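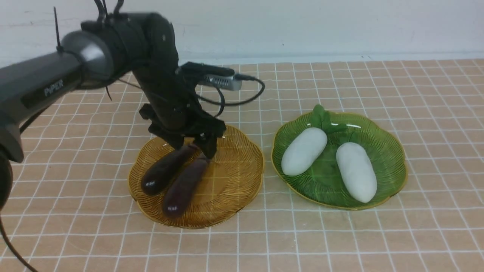

Table top with white grid, PiPER arm reaching over.

Galtent Walkers, minutes of the spring meeting, 2025-04-10

I took these myself as nobody else had a pen, so apologies if your best remark is missing. Tell me and I'll put it in next time.

Apologies
Several came by text during the meeting. I've noted them all.

Last minutes
The January ones were agreed with one change. I had written that the Skultunent walk was "muddy but fine" and three people wanted "fine" taken out. It's out. I lost a gaiter on that walk so I didn't put up much of a fight.

The 293 bus
This took up most of the first half, as I thought it would! Avier have moved the stop from outside the chapel to the far side of the bridge, and anyone coming back off the ridge now has a good long stretch along the road with no pavement. We all agreed it's not nice in the dark. I said I'd write to Avier and ask for the old stop back, or at least for the bus to pull in at the chapel on request. Two members offered to read the letter before it goes (thank you, I do tend to go on). There was a side chat about whether the 293 is late more often than it used to be and we didn't settle it.

Until we hear back, the ridge walk will go the other way round, starting at the bridge and finishing in Galtent. That does mean the steep bit comes first. There was some groaning.

Money
We have 80 pounds in the tin after paying for the hall. The first aid kit needs new plasters and a proper bandage, the old one having been used to tie up a gate. Agreed to buy both. We also talked about printing the walks list on waterproof paper. I'm all for it, my copy was pulp by the end of winter, but it was felt we should find out the price first. I'll ask.

Stiles and paths
The stile by Bright Farm is still wobbling. The top step moves sideways when you put your weight on it, and the post has started to go at the bottom. It has been reported and we've had a reply saying it's on a list. I'll chase it up. Meanwhile please use the gate further down and please, please shut it, there are lambs in that field.

The fallen ash on the Skultunent path has been cleared and the way through is lovely now. Wild garlic just coming up when I went along.

Dogs
Same as last year: welcome on the river walks, on leads near stock, and not on the ridge one this spring. One member felt this was hard on small dogs that have never chased anything in their lives. We had a vote and it stays as it is.

Summer picnic
Everyone wants one. Half want the weir and half want the top meadow, and I could see us being there till midnight, so we've agreed on the weir this year and the meadow next. Bring your own food and something to share. Could we have fewer sausage rolls than last time? I say this as someone who brought sausage rolls.

Any other business
A blue flask was left behind after the last walk and is on my kitchen windowsill. It has a dent near the base.

Somebody asked if we could do a shorter walk now and then for people with bad knees. Very happy to, and I've pencilled in a loop along the old railway, flat all the way with benches. If you know of another flat one, send it over.

The kettle was on by then so we stopped there. I'll put a note round with the date of the next meeting once I've checked when the hall is free.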